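Stories > Short Fiction > Two Weeks on Trial

Two Weeks on Trial

The kit arrived in a gray box, and on the box it said Stolara Home Hand, Starter Set. Inside there was a gripper with a handle, a charging cable, a booklet, and a card on which the word PATIENCE was printed in green. I put the card on the refrigerator with a magnet. I did not yet know if it was advice or an apology.

My work is to review things for a small paper for households. The editor gives me 100 lines and I must fill them, also when the thing is only a kettle. I have reviewed kettles for eight years. The Home Hand was my first robot, or more exactly my first half of a robot. The company, Dovero, sells the arm later. First you buy the hand alone, and you carry it yourself, and you show it how you do your work. After two weeks, says the booklet, the hand has learned the manner of your house.

"The manner of your house" is a phrase I read several times. My mother used to say something similar. In this house we fold the sleeves first, she said, and for her it was a law.

So in the evenings I taught the hand to fold. The booklet recommends to begin with a towel, but I had no clean towel and I began with a shirt. I held the handle, I pressed with my thumb, the fingers closed, I lifted the sleeve and laid it across. Then I opened my thumb and the fingers opened. It was slow. With my own two hands a shirt takes me a few seconds. With the Home Hand it took so long that the tea became cold on the shelf, and I drank it cold, and I went on.

On the third evening I noticed that I was speaking. "Now the shoulder," I said. "Not so high." The kit has no microphone, I had checked this for the review. I was speaking in my mother's voice, with her little pause before the word "so", and in her language, which I do not use in Catterall with anyone. 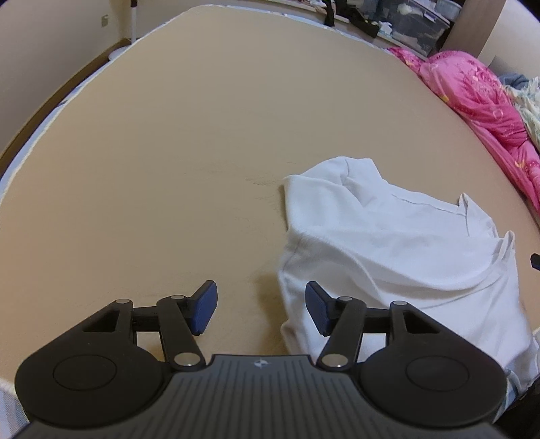 The Home Hand with a white shirt, fingers open.

I should explain about Catterall. It is a town where the bus comes every hour and people say good morning to you without stopping. I came here from Trandora at the age when it is still possible to learn a new language but no longer possible to forget that you learned it. My mother stayed. Each September she sent a parcel with clothes, always folded in the same way, sleeves first, then the bottom up, then once more, so that each shirt became a small book. I wore the shirts and I put them back in the drawer in my own manner, as a kind of roll. I never told her.

Now the hand was learning the small book. I had not decided this. On the first evening I simply began, and my fingers did it like that.

The service has a telephone line, and for the review I called it. A young woman answered. I asked her if it is possible to delete a lesson.

"Of course," she said. "Is there something wrong with it?"

"No. It is only that I would like to know."

"You can delete any lesson in the first two weeks. After that they are joined together and we can't take one out." I heard her typing. "Would you like me to delete one now?"

I looked at the drawer. It was open, and all my rolls were in it like bread.

"No, thank you," I said. "I asked for the readers."

On the last evening I did not need to give any more lessons. The booklet was satisfied, all its small boxes had a check mark. But there was one shirt left, a white one with short sleeves, from the last parcel. I had washed it when it came and had never worn it. I laid it out. It did not want to lie flat — she always bought them with a stiff collar and a soft back — and I moved the hand above it from one side to the other and could not find the place to begin. I stood like this for a long time with the fingers open.

Then I put the hand down, and I folded the shirt myself, and I did it badly. I unfolded it and did it again.

My review was printed at its full length. I wrote that the Home Hand is heavy for the wrist, that the cable is too short, and that the price is fair if one also intends to buy the arm. I wrote that the telephone service is polite. I gave it four stars out of five, and the editor changed nothing except one comma.

The gray box had a return label inside the lid, already paid. I filled in my name and my street. Under "reason for return" there was only one line, and I wrote on it with a pencil, and erased it, and put the box on top of the closet, where it is still.

Comments

pebble_and_rain
The drawer with the rolls like bread! I roll mine too and my grandmother would not approve.

M. from the coast
I wanted to know what was written on the line. But maybe it is better like this.

oldkettle
Eight years of kettles, I would read that book as well. Small question, did he or she buy the arm?

More short fiction
The Bus Every Hour
Instructions for a Borrowed Coat
What the Piano Tuner Left
A Window on the Wrong Side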